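공방 게시판 > 문의·고장 기록 > 핸드 그리퍼 > 티켓 428

제목: 손으로 쥐는 그리퍼, 얇은 천 집을 때 손가락이 한쪽만 먼저 닿아요
상태: 진행 중
작성: Yuxi Deng

안녕하세요, 또 저예요! 지난번 케이블 건은 덕분에 잘 넘어갔는데 이번엔 손가락 쪽이 말썽이라 새로 티켓 팝니다. 좀 길어질 것 같으니 커피라도 한 잔 들고 읽어 주세요.

증상부터 쓸게요. 두꺼운 건 잘 집어요. 수건도 되고 접은 바지도 되고요. 그런데 얇은 천 띠 같은 걸 집으면 노란 손가락 두 개 중에 왼쪽이 살짝 먼저 닿고, 그 바람에 천이 오른쪽으로 밀리면서 빠져 버립니다. 매번 그런 건 아니고 어떤 때는 멀쩡하게 물어요. 그래서 더 골치 아파요. 200번 여닫아 보는 동안에는 아무 문제 없다가 막상 천을 대면 또 그러더라고요.

지금까지 해 본 것들이에요.

손가락 고정 나사를 다 풀었다가 다시 조였습니다. 변화 없음. 링크 관절에 낀 보풀을 핀셋으로 뺐는데 꽤 나왔어요(이불 위에서 쓰니까 당연한가 싶기도 하고). 이건 좀 나아진 느낌이었는데 한 시간쯤 지나니 도로 그대로였어요. 손가락은 Olledico에서 산 필라멘트로 다시 뽑아서 갈아 봤고요, 새 걸로 바꿔도 똑같이 왼쪽이 먼저 닿습니다. 그러니까 손가락이 휜 건 아닌 것 같아요. 참, 출력할 때 채움은 설정 파일 그대로 뒀어요.

책상에서는 잘 되는데 푹신한 데서는 안 된다는 얘기가 전에도 있었잖아요? 그래서 방에 가져와서 침대 위에 천을 펼쳐 놓고 둘이서 한 대씩 들고 해 봤어요.

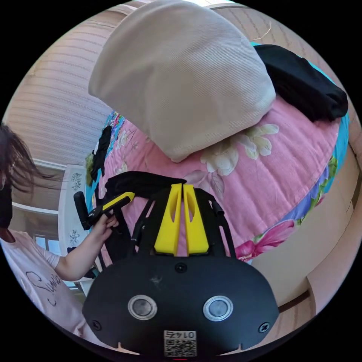
첨부 1. 침대 위 테스트. 앞쪽이 라벨 0147, 손가락 바로 뒤가 검은 천 띠.

라벨이 0147인 쪽이 문제의 그 녀석이에요. 같이 한 다른 한 대는 같은 천을 줘도 얌전하게 잘 집습니다. 손을 바꿔서 들어 봐도 결과가 같았으니까 제 손버릇 탓은 아닌 걸로... 하고 싶네요 ㅎㅎ 하우징 왼쪽 위에 긁힌 자국이 희미하게 있는데 이건 언제 생긴 건지 모르겠어요. 혹시 떨어뜨린 적이 있다면 링크 축이 틀어졌을 수도 있을까요?

--- 답글: Shuzhen Shi, 오후 4시 ---

보풀 빼고 잠깐 나아졌다가 돌아왔다는 게 힌트 같아요. 축이 틀어졌으면 청소한다고 나아질 리가 없거든요. 검은 링크 프레임에서 왼쪽 팔 안쪽 부싱을 한번 봐 주세요. Gusden 도면 기준으로 부품 번호 12랑 13이 거의 똑같이 생겼는데 두께가 달라요. 저도 예전에 바꿔 끼우고 이틀 헤맸습니다. 손가락을 떼고 링크만 천천히 움직이면서 좌우가 같이 멈추는지도 봐 주시고요. 하우징은 아직 열지 마세요, 센서 다시 맞추기 귀찮아요.

--- 답글: Yuxi Deng ---

헉, 부싱은 생각도 못 했어요. 방금 손가락 떼고 움직여 봤는데 왼쪽이 닫히기 직전에 아주 조금 헐렁해요! 오른쪽은 안 그렇고요. 빼 보니까 왼쪽에 13이 들어가 있네요. 도면에는 양쪽 다 12인데... 조립한 사람은 저니까 할 말이 없습니다.

여분 12번이 집에 없어서 Skosumbridge 공방 부품 서랍을 뒤져 봐야 해요. 거기 없으면 Gu 쪽 재고에서 하나만 빌려도 될까요? 임시로 얇은 테이프를 한 겹 감아서 끼워 봤더니 검은 띠는 연달아 잘 집혔는데 테이프가 금방 밀려 나와서 오래는 못 쓰겠어요.

--- 답글: Shuzhen Shi ---

Gu 재고에 있어요, 가져가시고 장부에만 적어 주세요. 테이프는 끈적한 게 축에 남으니까 새 부싱 넣기 전에 꼭 닦으시고요. 갈고 나서 같은 천으로 다시 해 보고 결과 남겨 주시면 그때 티켓 닫을게요.

--- 답글: Yuxi Deng ---

넵! 내일 저녁에 공방 들러서 갈아 끼우고 여기 이어서 쓸게요.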